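# Review: Zendeo cable dress kit for a small arm, after 504 hours

I look after a bin picking cell with a KUKA arm. The cables on it were held with tape and zip ties when I took it over, and twice last winter a cable got pinched at the wrist. I bought the Zendeo dress kit to replace the tape on the lower joints first, and left the wrist for later. These are my notes after 504 running hours.

**What you get**

The standard kit has 10 clamp saddles, 6 hook-and-loop wraps, a strip of rubber liner and a bag of screws. There is a printed sheet with torque values. The sheet is readable, but the drawings show a bigger arm than mine, so I had to work out the spacing myself. The saddles open with a quarter turn. You can do it with gloves on.

**Fitting it**

Allow a full morning. Duyên Hầu jogged the arm while I watched the slack, and I would not try it alone. We drove each joint to both ends of its travel at slow speed, marked the cable with a paint pen where it pulled tight, and locked the arm out before setting any saddle. The first pass left too little slack at the base and we had to move two saddles back.

The liner needs trimming. Cut it a little long, because it creeps when you close the saddle. Mine crept out of one saddle completely in the first week, and I had to redo it on Friday before the shift.

Do the torque check again after the first day. Three screws had backed off on mine. I put medium thread locker on them and they have stayed put.

**How it has held up**

The saddles on the lower joints are fine. There is no wear on the cable jackets where the liner sits. The wraps are less good. They pick up grit, and once they are full of it they stop gripping. I have replaced four and I now order them separately from Ulletti, who sell a plainer version that lasts longer.

Inspection is quicker than before. I open each saddle, wipe the liner, look at the jacket and close it. It takes 18 minutes with the arm locked out. With the old zip ties I was cutting and replacing every time, so in practice I put it off.

**The wrist**

The kit does not really cover the wrist, and this is my main complaint. The cables need a free loop there so the last joints can turn, and the saddles are too wide to go on the bracket.
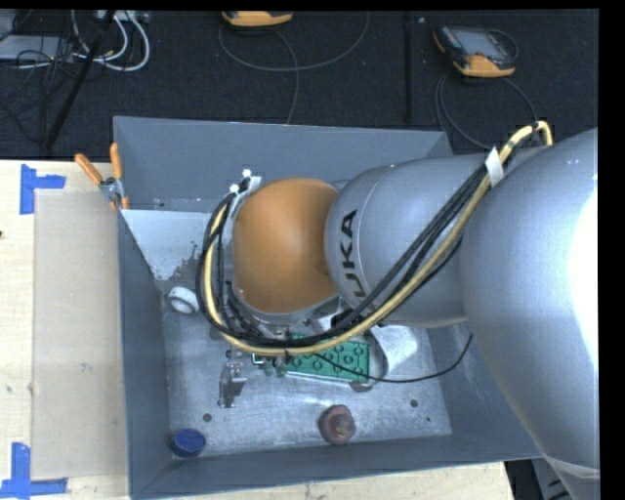 Cường Tạ, who runs the same kit on another cell, made a narrower saddle out of a Plendard pipe clip with the liner glued in. He says it has been all right since May. I have asked Zendeo if they plan a small size and they said to check the next catalog.

Until then, my advice is to set the wrist loop by hand. Put the arm in its worst pose over the bin, leave enough slack that nothing goes tight, then run the longest pick path at low speed and watch for the loop catching on the wall. Check it again any time somebody changes the gripper or adds a wire.

**Would I buy it again**

For the lower joints, yes. The price is fair and the saddles are well made. I would skip the deluxe version, which adds only more wraps and a case.

Good: quarter-turn saddles, liner is kind to cable jackets, fast inspection.

Bad: nothing for the wrist, wraps clog, drawings for the wrong size of arm.

3.5 out of 5.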